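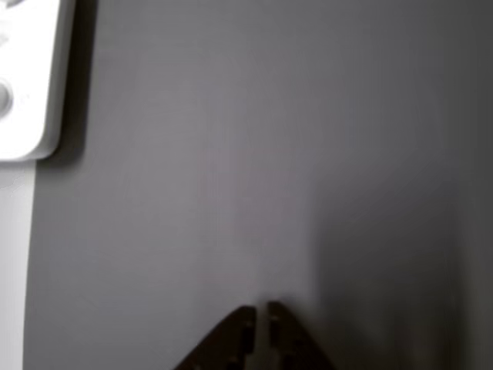 Re: Pick-and-place at home, is the cheap arm worth it yet?
Board: Workshop Automation > Small Arms

torque_ledger
Post 1

Splitting this off from the Grustex thread, which had drifted. My position: a hobby-class arm can't yet do a household chore unattended. It can do one motion out of a chore. Clearing a table is detection, approach, grasp, transport, release and recovery, and recovery is where the hours go. The matte gray background helps with detection, and kitchens don't come in matte gray.

My own numbers, for one task (small item from table to bin): 1,608 attempts logged since February, 44 dropped or missed. Each of those needed a person to walk over.

Cristóbal Rivadeneira
Post 2

44 in 1,608 is 2.7 percent. I would take that on a shop floor tomorrow. At Tarstead we run a kitting cell that does worse on Monday mornings and it still pays, as there is an operator in the aisle anyway. You are grading it as a dishwasher. Grade it as a helper with a supervisor.

torque_ledger
Post 3

At home the supervisor is me, and I can move an item to a bin in two seconds. The arm takes 5 times that.

hexkey_nine
Post 4

What fingers? Stepped inner edges hold a box corner well and are poor on anything thin lying flat. Most of the misses I see are coins, lids and paper. Changing the finger pads to soft silicone got me further than any amount of retraining.

torque_ledger
Post 5

Rigid, tapered, no pads. Agreed on thin parts. Flat lids are excluded from my count, so read the 2.7 percent accordingly.

Cristóbal Rivadeneira
Post 6

That should have been in post 1.

belt_and_pulley
Post 7

Small blocks with soft edges are the easy end of the range and people should say so when they quote a success rate. The item sits still, has a usable width in at least one direction, and contrasts with the mat. The one thing that can go wrong is yaw. If the block is diagonal to the jaws and the wrist doesn't correct, you close on two corners and it rotates out. A narrow fingertip makes this worse.

Cable routing matters too. A loop of servo lead near the motor housing will snag sooner or later. Tie it down at the bracket and leave slack only at the joint.

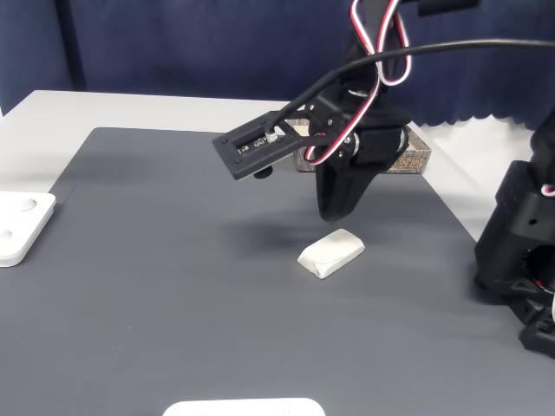
Csenge Dudás
Post 8

Yaw is solved if you give the wrist its own axis and an overhead view. I run the Wirnix planner with a Rácz wrist and it lines up before descending. Laundry is what I can't get working. After 800 trials on hand towels I would not call any part of it reliable, including finding a corner.

hexkey_nine
Post 9

Was that with one arm or two?

Csenge Dudás
Post 10

One. Two is on the bench, not calibrated.

torque_ledger
Post 11

Then we mostly agree. Rigid items on a plain surface, yes, with someone nearby. Cloth, no. I will rerun with lids included and post the log in this thread.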